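Visit to the Vorkach Equipment Reuse Centre, Tarness

Report to members of the Erdős Society for Technical Education

Members of the Society visited the Vorkach reuse centre at Tarness on a Saturday in March. The party numbered 19 and was received at the main entrance shortly before ten o'clock. The visit had been postponed from the autumn while the loading yard was resurfaced, and the Society is grateful to Vorkach for honouring the original arrangement.

The centre takes in desktop computers, monitors and small office equipment from schools, surgeries and council departments within the county. It occupies the former seed warehouse beside the canal basin, and much of the original building survives, including the hoist beam over the east door. Parking is limited. Those who came by rail found the walk from Tarness station straightforward, although the footpath under the bridge was muddy and stout shoes would be advisable for any future party.

After a short safety talk, visitors were shown the goods-in area. Equipment arrives in wheeled cages and is entered on a register before anything else is done to it. The centre receives up to 200 machines in a week at the end of the school year and far fewer in winter. Each is given a numbered tag, which stays with the case until it leaves the building. Members asked what happens to the stored data, and were told that hard disks are taken out at the first bench, listed separately and kept in a locked store until they have been wiped or destroyed. Certificates are issued to the donor in either case.

The greater part of the morning was spent in the dismantling hall. The work follows a set order. The tower is laid on its side, the side panel comes off, and the inside is looked over for dust, swollen capacitors and damaged leads. Memory and processor are then removed if they are worth keeping, and the sockets are checked under a lamp. The processor socket calls for particular care: once the retention frame has been raised there is nothing to protect the contacts, and a dropped screw at this stage can put an otherwise sound board beyond use.

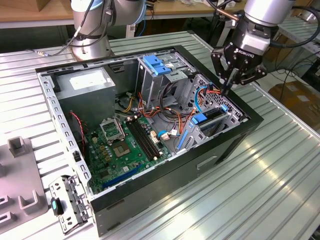 Cables are dealt with next, and several members remarked that they had not expected so much of the time to be taken up by them. The leads from the power supply cross the middle of the case and have to be freed before the drives can be reached. Staff are taught to hold the connector and never to pull on the wires. The thin data leads are bagged by length. Fan leads are left on the fan where possible, as a fan without its plug has very little value to the workshop.

A good deal of interest was shown in the various ways in which manufacturers secure their drives. Some cases need a screwdriver for every part, while others have coloured plastic latches and rails that release by hand. The centre much prefers the latter. Plastic rails are saved in trays beneath the bench - they break easily, spares are difficult to buy, and a case that lacks one cannot readily be fitted with another disk. The empty steel chassis goes for scrap if it is bent or rusted, and otherwise returns to the shelves to be built up again.

Luncheon was taken in the canteen at half past twelve. The soup was good. The Society's usual collection was made and handed over towards the cost of anti-static mats.

In the afternoon the party divided into 2 groups. The first visited the test room, where rebuilt computers are run overnight and their results entered in the stock system, known on site as Zirkitard. The second was shown the packing area and the small shop, open to the public on Saturday mornings, in which tested desktops are sold for 80 pounds with a keyboard and mouse. The groups then changed places, though the test room proved cramped and warm and the second group's time there was cut short.

Questions were taken before departure. In reply to a member, it was stated that older boards are kept chiefly for their owners in light industry, who still run machinery that depends on particular expansion slots. Another member asked about school visits. These can be arranged in term time for pupils aged fourteen and over, in small groups, and application should be made in writing to the centre at least a month beforehand.

The party left at a quarter to four. The Society wishes to record its thanks to Vorkach and to the staff at Tarness for a full and well-prepared day. Members who borrowed safety glasses and have since found them in a coat pocket are asked to return them to the Society's office, from which they will be forwarded.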